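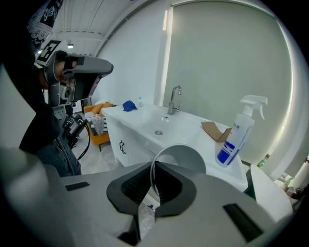

Thanakorn Limsakul used to tell new coaches that a child almost never quits a volleyball club on the day she stops coming. By then, he would say, she has been leaving for a whole season, a little at a time, and the grown-ups around her were looking at the scoreboard.

Chapter 7
Keeping Players After the First Season

In the last chapter we spent a good deal of time on how young people find their way to a sport in the first place: the older cousin who plays, the flyer on the school door, the friend who needs a ride and would rather not go alone. All of that matters, and I hope you enjoyed working through it as much as I enjoyed writing it. But a club that is good at bringing children in can still be rather poor at holding on to them, and a coach who only ever looks at the sign-up sheet may go years without noticing (I did, in my first job, and I am still a bit embarrassed by it).

Take the girls' section at Wustmont, which we will come back to several times in this chapter. One April the section had 50 players on its list. By the following April, 23 of them had not signed up again. The club was growing all the while, so the gyms were full and the mood was cheerful, and the losses were hidden behind a fresh crowd of beginners. When Shuzhen Liang finally sat down with the old lists and a pencil, she found that most of the girls who had gone were between 12 and 15, and that very few of them had told anyone why.

We will use the word "dropout" for a player who leaves one sport and doesn't take it up somewhere else, and "transfer" for a player who moves to another club or another sport. The two are easy to mix up. A girl who leaves Wustmont for the rowing club across the river at Delow is a loss to her old coach, of course, but she is still out there getting tired and muddy with her friends, and we should be glad about that. Please keep the difference in mind as you read the tables in section 7.3, where the totals are given separately.

What you should be able to do by the end

By the time you reach the exercises, you should be able to work out a simple return rate from two years of club lists and hold a short, friendly talk with a player who has stopped coming. You will also plan a practice week that leaves some room for schoolwork. If you have never worked out a percentage outside a classroom, don't worry! We go slowly, and the Wustmont lists are small enough to do by hand.
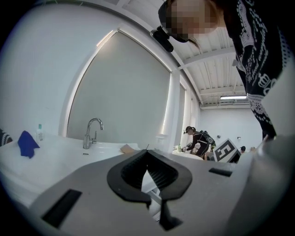
7.1 What players say, and when they say it

Let us begin with the talk itself, as that is the part new coaches tend to put off. Wanpen Noiphan called every family on the Wustmont list and kept each call short, with one open question near the start: "What was a normal week like for you last season?" She didn't ask why the player had left. The answers wandered, as answers do, through late buses and hard math homework and a bench that felt very long on Saturdays, and she wrote them down in the player's own words as far as she could.

Before you read her notes, think back to a sport or hobby you gave up yourself, and write a few lines about the last month of it. Keep the page handy, as you will need it again for the first exercise.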